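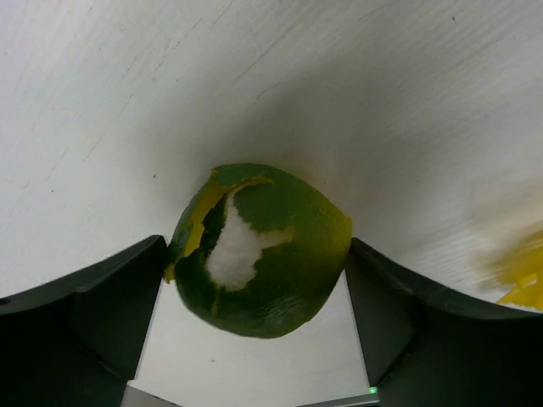

Tesora: your questions answered

What is Tesora, in a nutshell?
It's our method for teaching a robot to pick up soft, odd-shaped scraps, citrus peel mostly, using only the view from a small camera at its wrist. Mansa Dankwa started it as a side project and it has rather taken over the lab (happily so!).

Why peel, of all things?
Well, no two pieces are the same. One lands skin side up like a little dome, the next is torn down to the pith, and the colour can change from green to yellow within a few centimetres. A method that copes with that ought to cope with plenty of other kitchen scraps too.

How much practice did the robot get?
We recorded 2305 grasps, with a person guiding the arm through each one, and kept 400 of them aside for testing. The first 900 were all lime, so we've since added lemon and mandarin.

How is it different from Grulier, your earlier method?
Grulier planned the whole grasp from one picture and then closed its eyes, so to speak. Tesora keeps looking and corrects itself 40 times a second, right up until the fingers close.

Does it ever drop things?
Oh yes, thin strips especially. They curl and slide, and we're still working on those.

Can I try it myself?
Please do! The code and recordings go up in August, and we'd love to hear how you get on.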